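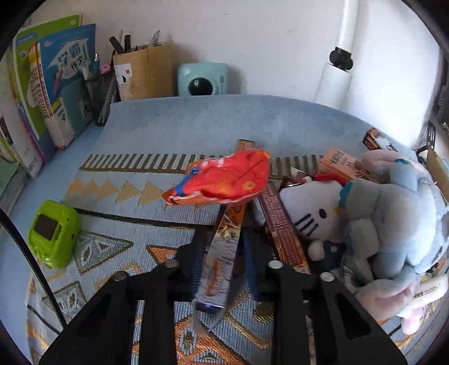

The hand unit of the Wurnness gripper must be checked and aligned before each working session. Carry out the check at the work area, with the cloth and the objects already in place, so that the jaws are tested on the things they will pick up. A mixed pile works well: slim snack packages and foil bags test the jaw tips, and plush toys test how far the jaws open. Keep the cable to one side of the jaws, as it runs here along the left.

4.2 Checking the jaws

1. Switch the unit off at the handle and wait until the status light goes out.

2. Look at the bolt heads along the jaws. Turn each one by hand. If a bolt moves, tighten it with the 2 mm key from the Dridel tool kit.

3. Close the jaws slowly. The tips must meet along their full length. If one tip touches first, loosen the bolts on that side, straighten the jaw and tighten again.

4. Open the jaws fully and let go of the trigger. They must return without sticking.

5. Switch the unit on and hold it still for 7 seconds while it finds its zero point.

CAUTION: Keep fingers clear of the jaws during step 5. The unit may move without warning.

Note: If the display shows code 191, the zero point was not saved. Switch off and repeat step 5. If the code comes back, send the unit to the Borkanell service desk, attention Mirko Caruso.

4.3 Checking the finger pads

Units with padded fingers need one more check. The pads carry the grip surface and wear faster than any other part.

1. Wipe both pads with a damp cloth. Do not use alcohol or oil.

2. Let the pads dry, then look across the grip surface from the side. Replace a pad if the texture is worn smooth anywhere.

3. Press along the edges of each pad. A lifted edge will catch on soft items. Replace pads in pairs.

4. Pick up one hard item and one soft item from the pile. Neither should slip when the unit is tilted.
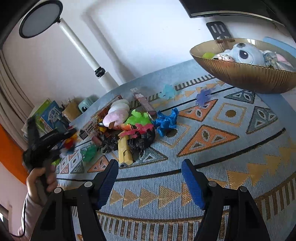
Figure 4-2. Padded fingers, open, pointed forward. Pads face inward.

5. Check that the pivot screws at each joint are seated. Do not overtighten them. The arms must swing freely.

6. Enter the result in the Shezi log. Pad part numbers are listed in Section 9, which is maintained by Xolani Zwane.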